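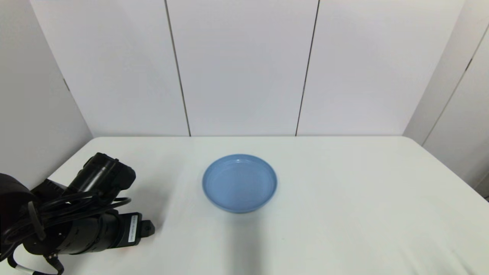 Do I really have to do the bowl thing first, or can I go straight to my own parts? One reader sent me that after the June update to this guide, and a second reader wrote back under it: I skipped it, and I spent the whole evening teaching points I later had to throw away. Do the bowl.

Home | Kits | Setup Guides | Downloads | Contact
Filed under: Drarolus Arm Kit > First Session
August 26, 2025 – by Robles

Section 4: Your first reach and pick

I'm with the second reader, obviously. By now you've got the Drarolus clamped down, the Stakevley power box is wired up, and the Iltdale software opens without complaining. If any of that isn't true yet, go back to Section 3 and come find me when it is!

My own setup is nothing fancy. White table, white panels behind it, the arm coming in from the left and a light blue bowl out toward the middle. Any shallow bowl with a decent rim will do, as long as it's a different color from the table. I tried a white one on a white table once and the camera view was useless (I could barely find the thing myself).

Before you start

You'll want the bowl, a soft cloth and a clear tabletop. Take your coffee somewhere else. I mean it about the coffee.

CAUTION: Keep your hands and face out of the arm's reach whenever the power box light is green. The arm doesn't know you're there. If you need to move the bowl, press HOLD first and wait for the light to turn amber.

Steps

1. Wipe the table down. Smudges don't matter much, but crumbs can make the bowl rock when the gripper touches it.

2. Look over your cables. Mine loop over the joints and it looks like a bird's nest, and that's fine – the cables need slack. Check that no loop can get pinched between two housings, and that none of them hangs down past the gripper tip.

3. Press HOLD, then set the bowl down well clear of the gripper. I like a gap close to the width of the bowl. Put it right up against the gripper and the first move will probably shove it across the table.

4. In Iltdale, open the Practice tab and pick "Rim grasp." Leave the speed on Slow. There's a Medium and a Fast and you can play with those next week.

5. Release HOLD and tap Go To Start. The arm should settle low over the table with the gripper pointing toward the bowl. Let it come to a full stop before you touch anything else.

6. Use the arrow buttons to bring the gripper up to the near side of the rim. One tap is a small step, and holding the button down gives you a smooth move. I'd stick with taps for the last bit.

7. Tap Open, lower the gripper until one finger is inside the rim and the other is outside, then tap Close. Stop there and have a look. The bowl shouldn't tip or slide while the gripper closes.

8. Tap Save Point and type in a name you'll recognize later. I called my first one "bowl" and then I called the next one "bowl2," so please do better than me.

9. Raise the arm a little, lower it again, and tap Open. Back away from the rim before you send it home.

NOTE: Run the pick two times from the same saved point before you move the bowl. If the second try lands somewhere different from the first, the base clamp is usually the guilty party. Tighten it, then redo Step 8.

NOTE: Iltdale keeps every move in its log, practice moves too. My log was at 1,534 lines when I finally noticed, and scrolling through that to find one bad move was no fun at all. There's a Clear Practice Log button at the bottom of the tab. It leaves your saved points alone.

CAUTION: Don't push the arm by hand to "help" it while it's powered. If it stalls against the bowl, press HOLD, then tap Back Off. Pushing on it can throw off the joint settings, and then you're back in Section 3 doing the zeroing all over again.

If the gripper misses

Too high, and the fingers close on air. Tap down two steps and try again. Too far over, and the outside finger lands on top of the rim. Go back up first, then sideways. Dragging the gripper along the rim scuffs the finger pads, and a new set from Stakevley takes a while to show up.

If it misses by a lot, check that you picked the right table height in Settings. Mine had slipped back to the default after an update and I blamed the arm for an entire afternoon.

Once you've got a pick you're happy with, leave the bowl where it is and save the whole session under File. Section 5 opens that same session and adds the set-down move.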